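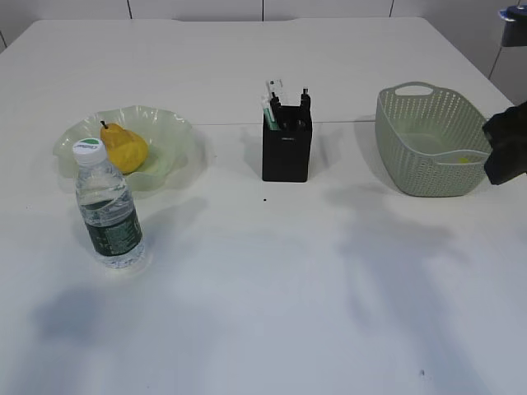 Cellow -- "Kalla" EP: first impressions thread

Board: New Music / Singers and Songwriters
Started by pryor_park

pryor_park wrote:
OK who else has had this on all morning? Five songs, and I think four of them are the best things Cellow has ever put out. "Kalla" itself is the second track and wow, that chorus. The talking drum comes in under her voice on the second verse and then the horns just sort of lean on it until the whole thing lifts. I played it three times before I let the rest of the EP go by. Tell me your favorites, and please be nice about track four, I know some of you won't be!

lowtide_jen wrote:
Three times only? I'm way past that (my poor neighbors). For me it's "Trornuvham" though. I know it's the slow one and it's almost six minutes, but the way she keeps coming back to that one line about the bus station -- and every time she sings it a little lower -- I had to sit down. The guitar is so simple too. Two chords for most of it.

mossback wrote:
I'll be the grump. "Kalla" is great, no argument. "Trornuvham" needed an editor. The last minute and a half is the same loop with more reverb on it, and I kept checking if my player had got stuck. Compare it to anything on the first record, where she was in and out in three minutes.

lowtide_jen wrote:
The long ending is the point of it! Headphones, lights off, try again. There's a second voice way down in the mix after the drums stop, and I didn't catch it until this morning.

mossback wrote:
I used headphones. I heard the second voice. It's still a minute and a half.
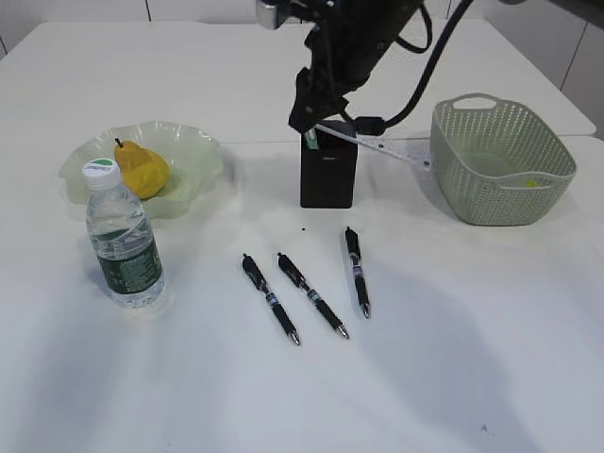 Re: Who is playing bass?

tenor_dan wrote:
Does anybody have the credits? The bass on "Kalla" and on the closer sounds like the same player, really round and a little behind the beat, and I'd love to know who it is. The streaming page only lists Cellow as the writer.

shona_d wrote:
Hi, Shona Dunstan here, I run the little newsletter some of you get. The credits are printed inside the cassette. Bass on all five is listed as Pryor, just the one name, and Pryor also gets a co-production credit on "Kalla" and the closer. Horns were arranged by Cellow herself, and that made me so happy, because she told the crowd in February that she'd been teaching herself to write parts for them.

tenor_dan wrote:
Oh that's wonderful, thank you! And here I thought pryor_park was going to confess.

pryor_park wrote:
Ha, I wish. I named myself after the park where I walk my dog. I can't even keep time clapping.

gullwing wrote:
Wait, there's a cassette?

shona_d wrote:
There is, 200 copies, sold at the February show and then through her own page. It went up again on Tue 10 March with the ones left over. I don't know how many that was, so go look quickly. The tape has a slightly different mix of track four, with the drums much louder.

mossback wrote:
Louder drums would fix track four. It's the only one that sounds like she was trying to get on somebody's workout playlist, and the handclaps are buried.

gullwing wrote:
I like track four :( It's fun! Not everything has to be the bus station. My kids have made up a whole dance to it and we do it while the pasta cooks.

pryor_park wrote:
This is the review I needed. Track four stays.

mossback wrote:
Fine, I can't argue with a pasta dance.
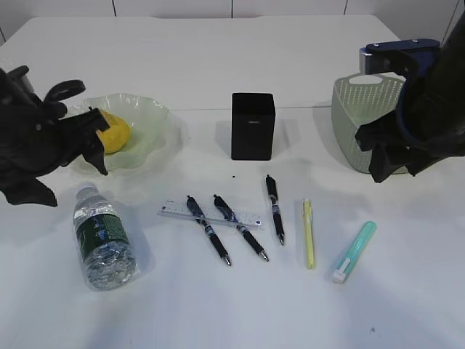 Re: Live versions

lowtide_jen wrote:
Question for anyone who was at the February show: did she play the new ones in order? I was stuck at work and I've been sore over it ever since.

shona_d wrote:
Not in order. She opened with the closer (very confusing to type) and did "Kalla" near the end with the three horn players down on the floor with us. The room holds 120 and it was packed to the doors. "Trornuvham" was just her and the guitar, no loop at all, and mossback, you'd have loved it, it was much shorter.

mossback wrote:
So she agrees with me.

lowtide_jen wrote:
She does NOT agree with you, she had a curfew!

tenor_dan wrote:
Is there a recording? Even a rough one off somebody's phone would do me.

shona_d wrote:
The guy at the desk taped it, and Cellow said from the stage she might put up a couple of songs if it came out well. I'll write to her page and ask. If I hear back I'll post in here before it goes in the newsletter.

gullwing wrote:
Got a cassette, by the way! Number 34, it's written on the sleeve in pen. Now I need to borrow something to play it on.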